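Vacancies > Laboratory and Technical > Fixed term

Textile Test Technician (Abrasion and Cleaning Materials), Tidthorpe 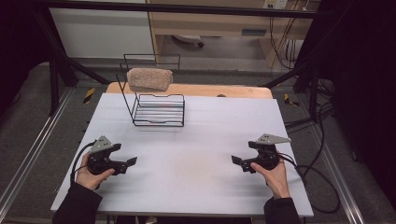
Paora Rutherford would like applicants to know that the post involves more report writing than the title suggests, and that anyone who dislikes filling in a test sheet to the last column will not enjoy it. The working week divides evenly between bench and desk, and the interview will cover both.

Wendt Materials Testing carries out wear, absorbency and colour fastness tests on household cleaning goods, including sponges, scouring pads, woven cloths and non-woven wipes. The laboratory at Tidthorpe takes samples from manufacturers, importers and retailers. Results are issued as numbered reports and may be used by the client in product claims, so records must be complete and traceable to the sample as received.

The post is full time and fixed term for 13 months. It reports to the Laboratory Manager, Géza Bozsik. The reference is 961 and must be quoted in all correspondence.

Main duties

Receive, log and condition samples. Conditioning is done at set temperature and humidity, and no sample may be cut before the conditioning period is complete.

Cut test pieces to template. Record mass and thickness before and after each test.

Run linear and rotary abrasion tests on coated metal, glass, glazed ceramic and painted board. Inspect the test surface at the stated intervals and grade it against the reference set.

Run absorbency, drip and drying tests. Drying tests use racks of several patterns, and the technician is responsible for keeping these clean and free of residue from earlier work.

Carry out daily checks on balances and thickness gauges. Report any reading outside limits before further samples are tested.

Draft reports in the house format for checking by a second technician. Check reports drafted by others.

Keep the retained sample store in order. Samples are held for 6 months after the report is issued and then returned or disposed of as the client has instructed.

Essential requirements

A science or engineering qualification at A level, BTEC National or equivalent. Applicants without a formal qualification will be considered if they have worked in a test or quality control laboratory for at least two years.

Accurate measurement and clear handwriting. Some bench records are still kept on paper.

Ability to use a spreadsheet for simple statistics (mean, standard deviation, range) and to explain how an outlying result has been dealt with.

Normal or corrected colour vision. A short colour vision test forms part of the selection procedure, as grading is done by eye under controlled light.

Ability to stand for long periods and to lift sample boxes.

Desirable

Experience of work under a documented quality system. Knowledge of polymer foams or woven textiles. A full driving licence, for occasional collection of samples from the Bokbridge depot.

Hours and conditions

The working week is Monday to Friday, with a start at either 8.00 or 9.00 by agreement. There is no shift work. Overtime is rare and is given back as time off. Five days of paid training are provided at the start of the contract, and the technician does not sign off results until the training record has been completed.

Detergents and mild abrasive creams are in daily use. Gloves and eye protection are supplied. Applicants with a skin condition affecting the hands should raise this at interview so that suitable gloves can be arranged.

The laboratory is on the ground floor with level access. Parking is available on site. The Pistel Road bus stop is opposite the gate.

How to apply

Send a CV and a covering letter of no more than two pages. The letter should describe one occasion on which a measurement you took proved to be wrong, how the error was found and what was done about the results already recorded. Applications without this will not be read further.

Shortlisted applicants will be asked to attend for half a day. The session consists of an interview, the colour vision test and a practical exercise in which test pieces are cut, weighed and recorded. No preparation is needed for the practical exercise. Travel costs within the county are refunded on production of a receipt.

Closing date: 27 June 2021. Late applications cannot be accepted. Questions about the duties should be addressed to Géza Bozsik, and questions about the contract to the office at Tidthorpe, in both cases quoting reference 961.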